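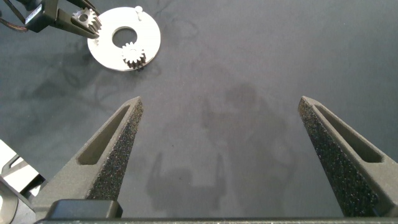
The price on the first page of a robot quote is the least useful number in it. I have read a good many of these quotes, and I still catch myself turning to the total before I've asked what the total covers. Take gear assembly, the job that runs through this chapter. A buyer pictures an arm that picks up a gear and puts it on a pin. Now look at what the work takes up in practice: one gripper holding a small gear just over the rim of a metal plate, a second gear on the plate already, a short pin standing near the edge, and another gripper, fingers wide open, with nothing in them. That is two grippers to buy and two sets of fingers to wear out. A salesperson will call the second one "flexibility." Your budget should call it a second gripper, and ask what it does all day.

Chapter 4
What Are You Paying For?

By the end of this chapter you should be able to take a vendor's quote apart, put the missing costs back in, and say no to a purchase without feeling that you have let the future down.

4.1 The cell at Wollholm

Wollholm makes small gear trains for pumps. When Toivo Ahonen took over the assembly room, a proposal for a two-arm cell was already on his desk. It came from an integrator called Manach, and it promised 1000 finished plates a shift. The room was then turning out 532 by hand, with two people.

The proposal compared those two numbers and stopped there. Ahonen asked a question that should be printed on the cover of this book: 1000 of what? The figure had come from a test with one plate size and clean parts set out in trays. Wollholm's gears arrived in bags. Somebody would have to put them in trays, or the company would have to buy a feeder, and neither the person nor the feeder was in the quote.

There was a second problem. Pump orders at Wollholm peaked in November and dropped off after that. For much of the year the room had no use for 1000 plates a shift. Capacity you can't sell is storage with a power cord.

4.2 Costs that live outside the quote

Ritva Kemppainen, who did purchasing for the same plant, kept a plain list of items that tended to show up after the order was signed. I give it as she wrote it.

Spare fingers, and how long they take to arrive
Cables, and who replaces them
A flat table that stays flat
Trays or feeders
Guarding
Hours to teach a new part
Hours to teach it again after somebody bumps the table
Floor space during the changeover, when you are running both methods

Look hard at the sixth line. Vendors like to say that a new part can be taught "in an afternoon." Ask whose afternoon. If the answer is an engineer from the vendor, there's a day rate and a travel bill behind it. If the answer is your own operator, there's a training course, and then there's the question of what happens when that operator leaves.

4.3 Grippers and fingers

Buyers spend weeks comparing arms and ten minutes on the part that touches the product. A finger that suits a small toothed gear may be no good for the plate the gear sits on. Get the finger price in writing, for every part you mean to run. When Wollholm went to a second supplier, Rosales, the arms cost less and the fingers were listed as "to be advised." Ahonen sent it back.

Exercise. Rework the Manach comparison on the assumption that filling trays takes one person half of every shift. Does your answer change if the plant sells only 532 plates a shift in the slow months?

Previous | Contents | Next | Glossary | Instructor Login

Cescombe uses cookies to remember your place in the chapter. Accept | Manage settings

Reader comments (3)

pdk_lathe: We got the "in an afternoon" line too. It was nine days.

Marguerite: Is there an answer key for the exercise? I get that the cell still loses in the slow months but my study group disagrees.

shopfloor1345: Bit hard on the integrators. Some of us do quote the feeders.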